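Home | Guides | Planning | Set-Up | Parts | Contact

Section 3. Planning and Budgeting for Your First Station

Before you place an order with us, please sit down with a cup of coffee and read this section all the way through. We know it is tempting to skip ahead to the unboxing, but a good plan made in January will spare you a second round of purchase orders in the spring, and we would much rather help you buy the right things once. These pages cover the Trekus hand-held gripper pair and the furniture and supplies that go along with it. If you are buying the Wakholm arm as well, its own planning section comes after this one.

3.1 Choose your table and your floor space

1. Pick one table and plan to stay with it. Yours should be at least 600 mm deep, with a top that doesn't wobble when you lean on it. A table you already own is perfectly fine – please don't spend money here unless you have to.

2. Measure the legroom and the elbow room. The operator works with both forearms out over the table, and a session feels very long if the chair or the wall is in the way. We suggest 910 mm of clear floor on the operator's side.

3. Make a small sketch of the room with the doors, the desks and the outlets marked. Keep it with your quote, as our planning desk at Pravuretti will ask for it when you call.

Note: A shared office works well for many of our customers. Just agree on the hours with your neighbors first, so that the table is yours when you need it.

3.2 Decide how many gripper pairs to buy

The grippers are sold only in pairs, a left and a right, each with its own marker cube already mounted. Most of the jobs people want to record take two hands, even the ones that look as though one would do. Lifting and tilting a paper cup is a nice starter task, and it gives you a fair idea of how much table one operator takes up. 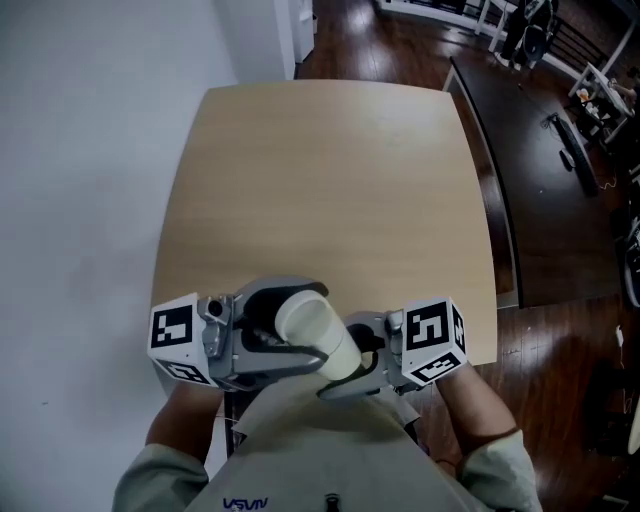

Figure 3-1. Paper cup task with the left and right grippers, marker cubes on the outer sides.

4. Count your operators, then count the hours you really expect each of them to work. Two people who take turns can share a pair quite happily. Two people who work at the same time can't, and they will each need a table too.

5. Add one spare set of finger pads for every pair. The pads are the part that wears, and waiting on a delivery in the middle of a project is no fun at all.

Caution: Do not peel, wipe with solvent, or write on the marker cubes. A scratched pattern has to be replaced as a whole cube, and cubes are not covered by the warranty.

3.3 Put together the supplies budget

6. Write down every object your tasks will use and buy plenty of each. Paper cups get crushed (ours certainly do!), so buy them by the sleeve and put them on their own line in the budget.

7. Set aside storage for the recordings before the first session. Use the Kaewsai worksheet at the back of this guide, filling in the hours from step 4.

8. Add operator time. This is the line most often left blank, and over a year it is usually larger than the equipment.

When your worksheet is filled in, send it along with your sketch to the planning desk. Part numbers for the pads and cubes are listed in Section 9.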